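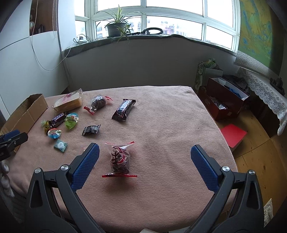 2 min read – updated 21 June 2025

Sollmont Pack Assist
Mixed-item picking and boxing for small gift and snack packers

Bagged cakes, bread, chocolate bars, single mints. All different sizes, all in slippery wrappers, all going in the same carton. Most packing machines want one shape all day. Pack Assist is for the benches where that never happens.

What you get
Two-finger gripper, curved black fingers, blue textured pads. Arm and base. Bench controller with stop button. One set of spare pads. Wall bracket is extra, ask.

What it picks
Clear bags with a sealed edge, wrapped bars large and small, twist-wrapped candy, sliced loaves (slow mode only, please). The pads close on the sides of the item so the wrapper doesn't get pinched at the seal. Top load is 400 g at the default setting. Heavier than that goes by hand.

What it doesn't
Glass. Anything loose. Flat cards lying face down – we're working on it, no date yet.

Teaching a new item
Hold the item between the pads, press Learn, close, lift, set down. Do it 5 times from different angles. Soft surfaces are fine, a blanket or a foam mat works better than bare steel for small candy. Save under a name your people will recognise, not the stock code.

What changes for the crew
We get asked this more than anything so here it is. At Brisport the gift line had people reaching and twisting for a whole shift, and October was the bad month for wrists. They now run Pack Assist on the repeat items. The crew does the checking, the ribbon, the odd orders and the teaching. Same headcount, shifts rotated differently. Oratile Lekota runs the line there and moved two of her packers up to setup work, with a pay grade to match. She also told us the first week was slow and the beeping was awful. The beep can now be turned off (Settings, Sound).

Abilio Robles does our site visits. He'll want an hour with the people who pack, before he talks to the manager. Please plan for it.

Worth knowing before you order
Some jobs do change. Fast hand packers can feel like they've been put on watch duty, and that gets old. Rotate every 40 minutes if you can. Let the crew name the items and decide what stays manual.

Fits
Bruder benches, all widths. Hafstein benches need the adapter plate. Other makes – send a photo and the bench height.

Care
Wipe pads with a damp cloth at end of shift, no solvent. Check the screw at the base of each pad weekly. Replace pads when the texture goes smooth, roughly twice a year on a busy line.

Part no. 2219
Price on request. Spare pads ship seperately.
Demo units are availble for a two week trial, freight both ways on us.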